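Controlled buy (law enforcement)

From the Troleck open encyclopedia. Last edited 22/08/2024
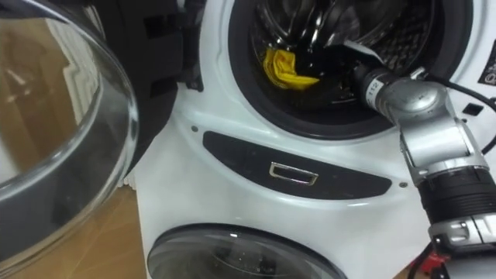

What is a controlled buy?
A purchase of drugs, guns or stolen goods that police set up and watch, made by an informant or an undercover officer, so the sale itself can be used as evidence.

A controlled buy (also test buy, buy-walk, buy-bust, see Types) is one of the oldest tools in street level drug enforcement. Used mostly in narcotics cases. Also firearms, untaxed cigarettes, stolen phones, alcohol sales to minors.

Contents
Types
Procedure
Use in warrants
Legal issues
Aksoy County cases
Criticism
See also

Types

Buy-bust. Arrest made on the spot or minutes after, usually on a signal from the buyer. Money is normally recovered.

Buy-walk. Seller is allowed to leave. Money is usually gone for good. Used when police want a supplier further up, or want to protect the informant, or plan several buys before asking for a warrant.

Test buy. Small purchase just to confirm a tip. In some departments the term only covers alcohol and tobacco checks.

Terms are not used the same way everywhere. Older reports mix them up freely.

Procedure

Varies by agency but the steps are much alike. The buyer is searched beforehand, including pockets, shoes and any vehicle, to show they carried no drugs or cash of their own. Bills are photographed or the serial numbers written down. Buyer goes to the meeting place, kept in sight as far as possible. Many agencies add a body wire or a small video recorder. Afterward the buyer hands over whatever was bought, gets searched again and gives a statement.

The item is field tested, sealed and logged. Lab testing comes later and is what counts at trial. Field tests are known to give false positives.

Where the buyer goes into a building, officers usually lose sight of them. This gap is the part defense lawyers go after most, particularly in apartment blocks where one front door serves many units.

Phone contact before the meeting is often recorded. If police have already seized a phone from a suspect, officers sometimes answer its messages themselves, which raises seperate search questions.

Use in warrants

A single controlled buy can support probable cause for a search warrant in most US courts, if it was recent and properly watched. Courts look at who the informant is, whether the search before and after was done, and how old the information is. "Stale" buys, weeks or months back, carry less weight unless there is a pattern of sales.

Anticipatory warrants are a different matter. See that article.

Legal issues

Entrapment. Raised often, works rarely. Offering to buy is not enough in itself. The defense generally needs some showing that police pushed a person into a crime they weren't inclined to commit. Federal courts and most states look at the defendants own predisposition. A smaller group of states look at the police conduct instead.

Informant identity. The government may withhold the name in many cases, less so where the informant was the only witness to the sale. Judges weigh it case by case. Sometimes done in a closed hearing.

Payment. Informants may be paid in cash or work toward a reduced charge. Either has to be disclosed to the defense if the informant testifies.

Aksoy County cases

The Aksoy County drug unit reported 154 controlled buys in one year, total buy money $3,397. Most were buy-walks. Its handbook, written by former detective Rodrigo Pastor, calls for 2 officers on the buyer at all times and 4 for any buy indoors.

In June of the following year a judge threw out evidence from an apartment on Zuston Street after it came out that the buyer's car had not been searched. Defense attorney Ludmila Procházka argued that the whole chain failed at that point. The charge against her client was dropped. The county changed its checklist to add a signed line for the vehicle search.

Criticism

Sumaiya Majumder, in a law review article on informant use, argues that buys tend to catch low level sellers, many of them users themselves, and that buy-walks leave drugs money on the street with little to show. Tuncay Gündoğdu has written in reply that tips alone are worse evidence, and that a recorded sale protects people who have been falsely named.

Safety of informants is a further concern. Several states now have laws on training, written agreements and access to a lawyer before someone agrees to take part. Rules on using minors differ alot from state to state.

See also
Confidential informant
Chain of custody
Sting operation
Marked money
Reverse sting (police act as the seller)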